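Ballot reader notebook, Ircombe student council elections
Fri 30 August

Second full day with the Waltix scanner and the paper from the May election. 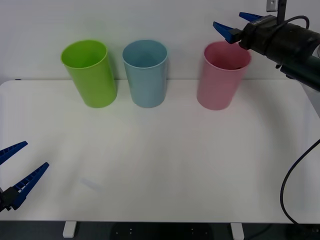

Started by rerunning the May ballots from the box marked "humanities, counted". There is also a box marked "humanities, counted (new)", which Ekua says is older. I have relabelled both and made an enemy of whoever did the first labels, who I now think was me.

Setup as yesterday. Scanner on the side bench, feed tray at the lowest setting, Cinen software on the old laptop because the new laptop won't talk to it. Threshold for a filled box left at the default for the first run.

Run 1. Whole humanities box, 394 papers. Scanner stopped for a jam twice, both times on a ballot somebody had folded into eighths. I don't know what they feared would happen to it. Flattened them under the electoral regulations, the heaviest thing in the room by some way. Software reported 381 valid, 13 for review. The hand count in May had nine spoiled. So four papers to chase.

Went through the 13 with Ivone. The nine from May are all there and all still spoiled, including the one that ranks every candidate first "in a spirit of fairness". The other four:
- two marked in pencil so faint it might be an apology
- one with ticks instead of numbers, which the hand counters let through under rule 11 (clear intention)
- one where the voter wrote 1, crossed it out, wrote 2, crossed it out, and went back to 1. Same feelings about the candidates as the rest of us.

Ivone's view is that the machine should send anything odd to a person and leave it there. Adom wants it to apply rule 11 by itself. I said I would like to meet the programmer who can code "clear intention" when the last three returning officers couldn't agree on it over lunch.

Run 2. Same papers, threshold dropped one notch. The faint pencils now read properly. Unfortunately so does the coffee ring on the library rep ballot, which has cast a second preference for Ó Dálaigh. Put it back up.

Run 3. Half a notch, which the manual says doesn't exist but the slider allows. Pencils read, coffee abstains. 383 valid, 11 for review. Happy with that. Keep this setting and write it on the lid.

Speed: a batch of 200 goes through without trouble. More than that and the tray sags and starts taking two at a time. Senyo has suggested a wedge. Tried a folded copy of the candidates' guidance and it held for the rest of the morning, so that document has now been used by someone.

Afternoon: quotas. Seidu came down to check that the transfer sums match what the standing orders say, since the standing orders were last touched when seats on the council were still shared out by faculty. They don't quite match. Cinen rounds the quota down and adds one, the orders say "the next whole number above", and the two only part company when the division comes out with a fraction left over, or when it doesn't, depending on which of us was holding the pen. We did it three times on the whiteboard. Seidu is going to write it out properly at home, with the television off.

For scale: the May turnout was 2331 across all faculties, and the old rule that a contest needs 2000 votes to bind the university is still in the orders. We cleared it with room to spare, and I would still like the reader to print the total at the top of the report, so that people stop asking me on the stairs.

To do
- Law and sciences boxes, same setting as run 3
- Ask Waltix if the half notch survives a restart (I bet it doesn't)
- Proper wedge
- Ballot wording: "write numbers" in bigger type. Ekua has a draft
- Rule 11: get Adom and Ivone into the same room, me in a different one
- Return the regulations to the registry, flat

Later, 5.40. Restarted the laptop. Half notch gone. Put it back by hand and reran one small batch, same result as before. Added "CHECK SLIDER" to the lid under the other note. Boxes locked in the cupboard, key with Senyo.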